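Dunstan Table and Chair Set, Light Blue
Sold by Biner School and Hall Furniture

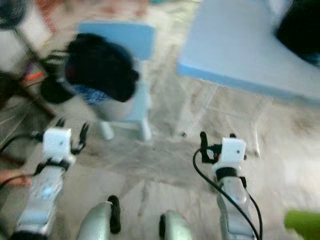 How do I clean the tabletop?
Wipe it with a soft cloth, warm water and a little dish soap, then dry it. For pen marks, use rubbing alcohol on a cotton pad. Do not use scouring powder or steel wool.

The Dunstan chair is a light blue plastic chair with white feet. The matching table has a wide, pale top with a slightly darker blue edge and thin legs, so there is room to pull a chair in from any side. Both are meant for classrooms, break rooms and activity rooms with hard floors such as tile.

The backrest is wide enough to hang a coat or a bag on. Very heavy bags should go on the seat or under the table - a loaded backpack can tip an empty chair.

Ordering
Tables and chairs are sold separately. Chairs ship in cartons of 25. Orders of more than 50 chairs go out on a pallet, and we need a daytime phone number for the driver. Tables ship flat with the legs in the same box. The hex key is included.

Spare parts
Replacement feet are listed under Jovia parts. Check them once a term and change any that are worn through, as a bare leg end will scratch tile. The same feet fit the Funetti stool, but not the older Funetti bench.

Color
Light blue only at present. A gray version is planned for January.

For samples or large orders, ask for Keith McPhee at the sales desk.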